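Unit 6: Planning and Budgeting for Hand-Held Gripper Collection

Course handout, Endstead Technical Program, Robotics Operations

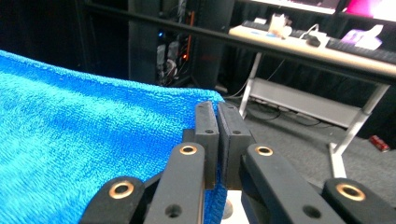 The planning exercise in this unit covers a small collection station: hand-held grippers, a workstation, storage, and a stock of handling items such as towels. The robot arm is budgeted separately in Unit 7. Students should keep the two budgets apart, as they are usually approved by different people and depreciated on different schedules.

1. Start from hours, then buy

The common error is to open a catalog first. Write down the number of usable recordings required and the date they are due. From these, work back to operator hours, then to the number of grippers in use at one time, then to spares. A station with one gripper and no spare stops when a single pivot wears out.

For the exercise, assume the following:

Usable recordings required: 900
Usable recordings per operator hour: 15
Operator hours: 60
Grippers in use at one time: 2

Setup, charging, and file transfer are not included in the 60 hours. Add them as a separate line. Do not hide them by lowering the hourly rate, or the rate cannot be compared with the one from the next project.

2. Cost lines

Sort every purchase into one of these groups before adding up.

a. Gripper hardware: fingers, linkage arms, pivots, base, fasteners, camera and mount.
b. Wear parts: bushings, finger pads, cables. Order with the first purchase.
c. Compute: workstation, monitor, keyboard, storage drives, network.
d. Furniture and room: desks, curtain or other backdrop, power strips, cable covers.
e. Handling items: towels and other cloth, containers, small household goods.
f. Labor: operators, review of recordings, repair time.

Group b is the one most often missing from student budgets. Group d is next, mainly the cable covers.

3. Comparing quotes

The exercise packet has two quotes for a gripper kit. Ogura quotes $499 per kit, assembled, with the camera mount but no camera. Stimon quotes a lower price for an unassembled kit with printed parts and leaves the bushings to the buyer. The two prices cannot be compared as they stand. Bring both to the same condition (assembled, mounted, one set of spare bushings) and charge assembly time at the labor rate given in the packet.

Also check:

- whether the finger parts can be bought singly
- lead time for replacement linkage arms
- who pays for shipping on warranty returns
- whether a later version of the kit uses the same mounting holes

The last item matters when a second order is placed months after the first. Mixed versions on one project mean separate calibration files and a longer review.

4. Cloth and other soft items

Soft goods cost little and are often left out for that reason. They should still be listed. Specify size, color, and weave, and buy all the pieces for a project in one order. Stores change their stock, and a replacement towel of a different thickness will fold differently. State in the plan how often cloth is washed and how many pieces are needed to cover the time spent in the laundry.

5. Storage

Size the drives from a measured test recording. Record for a few minutes with the final camera settings, note the file size, and scale up. Count rejected recordings as well, which stay on disk until review is finished. Then double the figure for the backup copy.

6. Case: Stidton station

The Stidton station was approved in April with compute and gripper hardware only. Furniture was taken from another room, and wear parts were to be ordered as needed. Recording stopped when the first set of bushings developed play and no replacements were in stock. The hardware line came in under budget. The labor line did not, as the operators were paid during the wait.

Rework the Stidton budget using the groups in section 2. Show where the added money comes from if the total is fixed.

7. To hand in

One page with the cost table, one page with the quote comparison, and the reworked Stidton budget. Show units on every line. Round to whole dollars at the end only.

Last updated: 7 Jun 2026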